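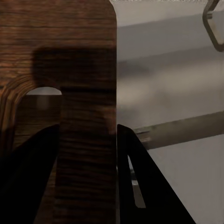 Week 2: knife cuts. Hi all! Before Monday, please practice your dice on an onion or two, nothing fancy. 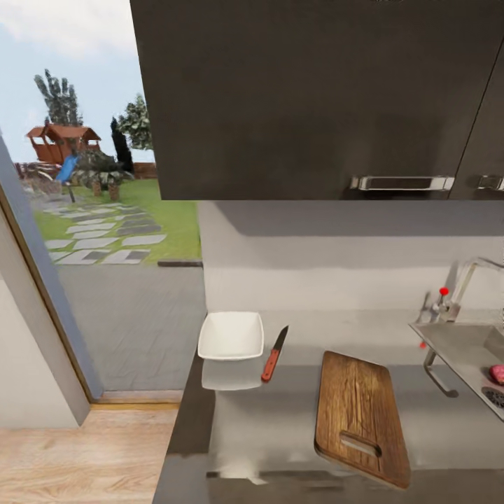 A dull knife slips, so we'll start with honing. I also want you to think about where you put the thing down. A knife lying diagonally next to a bowl, like the one on this counter, is easy to knock with your elbow (I've done it!), so park yours flat at the back of your board.
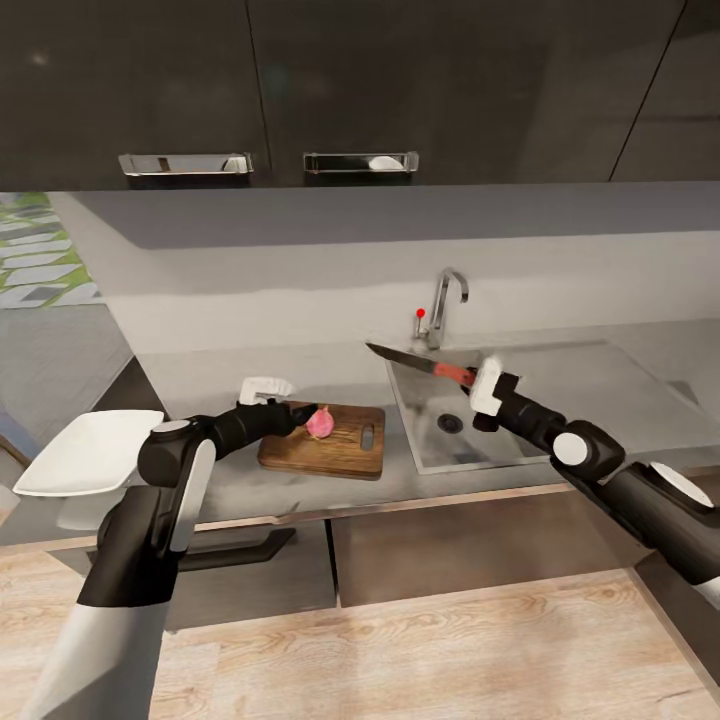 Then weigh out 200 grams of carrots and cut them into thin sticks. Bring a towel!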